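The 2000-Hour Mattress

Apr 2, 2023

Tenton would like you to know that its new mattress "learns your body" over the first 22 nights. I have read the brochure twice and I still can't find what it is supposed to learn, or where it keeps the notes. It's foam. Foam gets softer when you lie on it. My grandmother could have told you that for free.

Kartini Osman bought one in October and swears her back has never been better. She also quit a job she hated that same month and started walking to the new one. I mentioned this. She told me I was no fun -- fair enough, but I'd still like to know which of the three did it. 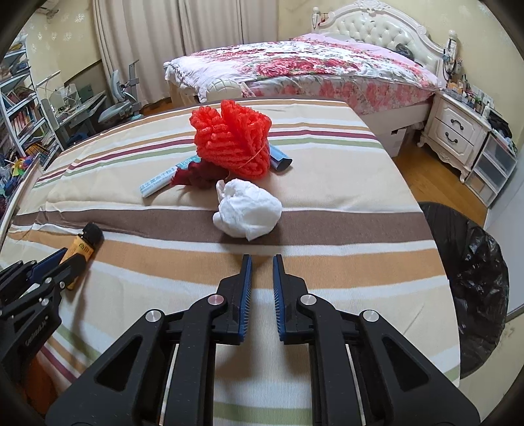
Filed under: Sleep, Things I Was Sold

The trial period is the clever part. You get 200 nights to send it back, and it sounds generous until you try to picture yourself stuffing a full-size mattress into anything at all. Abelardo Escobar tried. Two calls to Plismont, who handle the returns, and both times he was offered a free pillow to think it over. He kept the mattress. He has a lot of pillows now.

My own bed has a plain spring mattress and a striped blanket, and I sleep badly on it when I'm worried and well when I'm not. I'd want to see a study by someone with no mattress to sell before I spent a month's rent fixing that. If you know of one, send it over -- comments are open until the spam gets bad again.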